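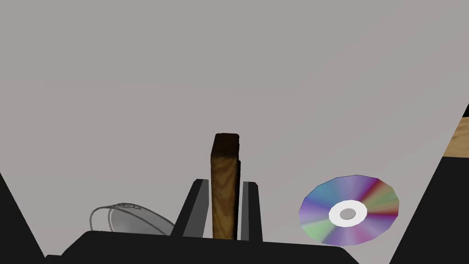

Mas afinal eles já ganharam algum jogo?, ouviu-se do fundo da sala na última reunião de pais, e convém responder também por escrito, visto que a Fundação Damasceno paga as camisolas e tem direito a saber. Ganharam um. Foi em fevereiro, contra o Plullon, que se apresentou com quatro jogadores e um guarda-redes emprestado pela nossa própria equipa. Consta da ata como vitória.

Relatório intercalar: Hóquei em Patins para Todos, Clube Desportivo de Premine
Período: de outubro a março

Inscrições
Começámos com 10 crianças e estamos com 17. O aumento coincidiu com a chegada dos patins novos, pagos pela rubrica de equipamento, e com o encerramento da piscina para obras. Na candidatura escrevemos que o crescimento viria da "forte ligação da comunidade à modalidade". Mantemos a frase, mas a piscina ajudou mais. Reabre em maio, altura em que saberemos quanto vale a ligação da comunidade.

Treinos
Estavam previstos dois por semana e foram cumpridos, com exceção de cinco sessões canceladas por humidade no piso. O pavilhão de Premine tem um telhado que a Câmara classifica como funcional. Em janeiro funcionou sobretudo como chuveiro. Três dos treinos perdidos foram repostos ao sábado de manhã, horário que os miúdos aceitaram melhor do que os pais.

Competição
A equipa de sub-13 disputou o torneio de Drarkura e ficou em último lugar, com uma diferença de golos que preferimos remeter para o anexo. Registamos, contudo, progressos: no primeiro jogo sofremos 13 golos e no último sofremos oito, um deles marcado por nós. A organização atribuiu-nos o troféu de simpatia, que é bastante maior do que o do primeiro classificado e não cabe na vitrina. Está em cima do frigorífico do bar.

Despesa
O equipamento ficou dentro do orçamentado. Os transportes não. A carrinha avariou no regresso de Drarkura e o reboque custou mais do que a inscrição no torneio. Pedimos autorização para cobrir a diferença com a verba de "comunicação e imagem", da qual até agora só gastámos uma faixa. A faixa diz "Premime". O fornecedor ficou de a corrigir em dezembro.

Desvios face ao plano
O estágio da Páscoa passa para junho, por falta de pavilhão. A formação em arbitragem para pais continua sem data e, depois do que se ouviu na bancada em Drarkura, propomos que se torne obrigatória.

Próximo trimestre
Inscrever a equipa feminina, que já tem jogadoras e ainda não tem balneário. Repetir o jogo com o Plullon, desta vez com eles completos. Substituir as tabelas do topo norte, cujo orçamento segue em anexo, juntamente com as faturas do reboque.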